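Werkstattbuch Konfektion, Halle 2, September

Freitag, kurz nach der Mittagspause, endlich ein bisschen Ruhe zum Schreiben. Rohani hat mich gestern ermahnt, dass der letzte Eintrag ja schon eine Weile her ist, und sie hat natürlich recht. Also der Reihe nach, soweit ich es noch zusammenbekomme.

Stand der Dinge beim Auftrag Trolcombe: 3.828 Hüte insgesamt, davon sind 2.000 durch die Endkontrolle und verpackt. Der Rest liegt im Zwischenlager, und den teilen wir uns jetzt mit der neuen Zelle. Die Aufteilung haben wir diese Woche noch einmal umgeworfen, weil die alte auf dem Papier schön aussah und am Tisch überhaupt nicht passte (die Zelle bekam die leichten Teile, wir die schwierigen, und abends taten allen die Finger weh). Jetzt übernimmt die Zelle das Anheben und Drehen, und wir behalten das Ausrichten der Bänder, die Naht am Kopfteil und die Freigabe. Das klingt nach wenig Änderung, fühlt sich aber ganz anders an!

Aisyah Pillai war am Vormittag hier und hat die Greifwege neu eingelernt. Sie kommt von der Firma Warkeck und hat eine wunderbare Geduld, auch wenn man ihr zum dritten Mal dieselbe Frage stellt. Die Reihenfolge lautet nun: Hut mit der Öffnung nach oben, Band frei hängen lassen, dann erst schließen. Vorher haben wir das Band seitlich weggelegt, so wie wir es von Hand immer gemacht haben, und genau damit kam die Zelle schlecht zurecht. Sieben Versuche haben wir mitgeschrieben, bei fünf saß der Griff gleich beim ersten Mal. Die beiden anderen sind am Stopper hängen geblieben. Das schaue ich mir am Montag mit ihr noch einmal an, bitte bis dahin die Schließkraft so lassen, wie sie ist.

Was mich mehr beschäftigt als die Greifwege, ist die Frage, was aus unserer Tischrunde wird. Früher saßen wir zu fünft um den großen Tisch und haben gedreht, gezupft, geredet. Jetzt steht immer eine von uns an der Zelle und hört auf das Geräusch der Finger, und die anderen sitzen ein Stück weiter weg. Rohani meint, sie habe in den letzten Tagen mehr Nähte wirklich angesehen als im ganzen Sommer, und abends sei der Nacken besser. Dafür fehle ihr das Schwatzen. Mir auch, muss ich sagen.
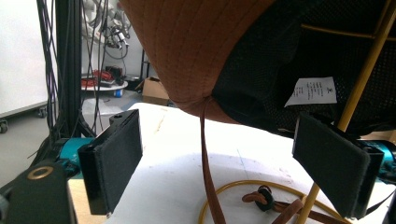

Wir haben deshalb ausgemacht, dass an der Zelle jede Stunde gewechselt wird und nicht wie bisher nach halben Schichten. Der Plan hängt an der Tür, bitte mit Kürzel eintragen. Wer lieber am Tisch bleibt, sagt es Rohani oder mir, das ist wirklich kein Problem – wir finden schon jemanden zum Tauschen.

Noch offen:
Lieferung Wibisono nachfragen, die Ersatzpolster für die Finger sollten längst da sein.
Ausschussliste in Revus nachtragen, ich habe seit Mittwoch nur Zettel.
Aisyah fragen, ob man das Programm langsamer laufen lassen kann, wenn jemand Neues angelernt wird.
Stopper vor dem Einlegen immer ganz nach unten schieben, probeweise bis Montag.

Der Kaffee ist übrigens wieder alle.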